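From the Danko & Paulík Client Newsletter
09/04/2019

Small claims or full suit? What to think about before you sue a contractor

We get a steady stream of calls from people who paid for work that was never finished, or was finished badly. Most of them want to know one thing: is it worth suing? The answer depends on the amount, the paperwork, and whether the contractor has anything to collect.

Start with the contract. If you signed one, read all of it before you call anybody. Look for a section on disputes. Many home improvement contracts now require mediation or arbitration, and a judge may send you there first if you skip that step. Look also for a notice clause. These usually say you have to tell the contractor in writing what is wrong and give a set number of days to fix it. A phone call or a text message may not count.

If there was no written contract, you may still have a case. An estimate, a canceled check and a string of emails can show what was agreed. It is harder, but our office has won cases on less.

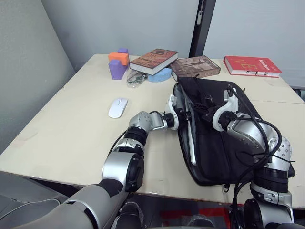 Next, figure out the amount. Add up what you paid, subtract the fair value of the work that was done properly, and add what it will cost to finish or repair the rest. Get that last figure in writing from another contractor. Two written bids are better than one, and both should cover the same work. A bid that includes new countertops when your original job was a bathroom floor will only give the other side something to argue about.

Every state has a dollar limit for small claims. If your figure is under the limit, small claims is usually the right place. The filing fee is low, the hearing is short, and in many courts neither side brings a lawyer. If your figure is a little over, you can give up the extra amount and stay in small claims. Zuzana Danko handles most of our contractor cases, and she often recommends this. One client last March gave up $1077 to stay under the limit and had a judgment 17 days after filing. A regular suit over the same floor would have cost more than that in fees before anyone saw a judge.

Be careful with this, though. Once you have a judgment you generally can't go back for the part you gave up.

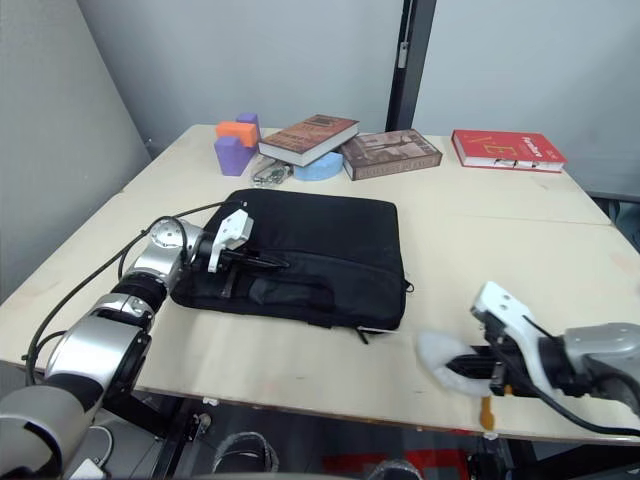
Evidence is where most homeowners fall short. They know what happened, but they can't show it in the ten minutes the judge has for them. Print your photos and write the date on the back of each one. Put the contract, the payments and the letters in date order, and make two extra sets. Don't plan on pulling everything up on a computer at the hearing. A laptop sleeve like the dark padded one shown here, with the strap across the front, is fine for getting a computer to the courthouse, but some courtrooms will not let you use it once you are inside, and the judge may want paper for the file anyway. Call the clerk ahead of time and ask what is allowed.

Witnesses help if they saw the work. A written statement from the second contractor may be accepted in small claims, but some judges give it little weight when the person isn't there to answer questions. Ask if he or she can come in person.

Last, think about collecting. A judgment is a piece of paper until somebody pays it. Check whether the contractor is licensed and bonded - in many states the bond can be used to pay a judgment like yours. Check the exact business name too. If you sue the name painted on the truck and the company is registered under a different one, you may end up with a judgment you can't enforce.

Deadlines vary by state and by the kind of claim. If the work was done more than a year ago, don't wait to find out which one applies to you.

Jasmina Vukadinović at our front desk can set up a first appointment. Please bring the contract and proof of payment with you.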